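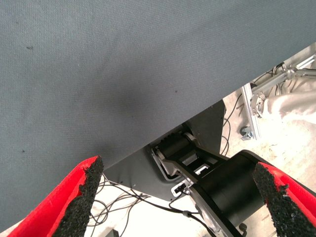
Grey fabric top, close up

Reading time: 3 min

Ticket: Senmont craft and folk weekend – programme screens showing wrong times
Opened 08/10/2023
Logged by: Toshio Takeda
Status: closed (see last entry)

Problem
Screens at the main gate and food court showing the puppet shows an hour early. Dance stage fine. Printed programme fine. Families turning up at the Ninh tent to a closed flap, understandably cross. Screens run off Zodeo, fed from the stallholder and performer list we upload each morning.

09:10
Checked the upload. Times correct in the sheet. Re-uploaded anyway. No change on either screen.

09:25
Restarted gate screen. Came back with yesterday's programme, so worse. Left it five minutes, todays list loaded, puppets still an hour out.

09:40
Rang Zodeo. On hold. Put a handwritten sign on the tent with the right times. Sign blew off. Second sign, more tape.

10:05
Got through. They asked for the number of rows in the sheet. 48. They said limit is 1000, so not that. Asked if any venue had been renamed. Yes – "Puppet tent" became "Ninh tent" in June when the layout changed. They think the old venue record is still there underneath with its own clock setting.

10:20
Found it. Two venues in the settings list, Puppet tent and Ninh tent, same map spot. Old one has no summer time ticked. Deleted old one. Screens now show no puppet shows at all.

10:35
Put old one back (undo is under History, not under Venues). Ticked summer time on it. Saved. Food court screen right within a minute. Gate screen not.

11:00
Gate screen is on the Navton box, not the one we used last year. Different login. Password on the card in the ticket office doesnt work. Tried it with a capital, worked. Card corrected.

11:10
Box was holding its own copy of the programme. Settings > Storage > Clear saved pages. Then restart. Puppet shows now at the right times on both screens. Checked all 6 performances against the printed programme, match.

11:45
New complaint – pottery demo missing from food court screen. Row 9 in the sheet had a space in front of the venue name. Took the space out, uploaded again, demo back.

14:30
Both screens still right. Embroidery stall asked to move to the afternoon slot, changed in the sheet, came through on both without a restart. Good.

To do before next year
– move all puppet bookings across to Ninh tent, THEN delete the old venue, in that order
– clear saved pages on the Navton box the night before opening
– spare printed programmes at the gate, we ran out by lunch

Closing this. Reopen if the times drift again.

Comments

marge_w: Same thing at ours with the weaving shed, renamed it and got two of everything. Thanks for the bit about History, had been looking under Venues all morning

Del: does clearing saved pages wipe the wifi settings as well?

T Takeda: @Del no, wifi stayed put. Brightness went back to full though

k.p.: Sat through the 2pm puppets, lovely show. The sign was fine!

Contact the events desk | © Senmont Craft and Folk Weekend | Back to top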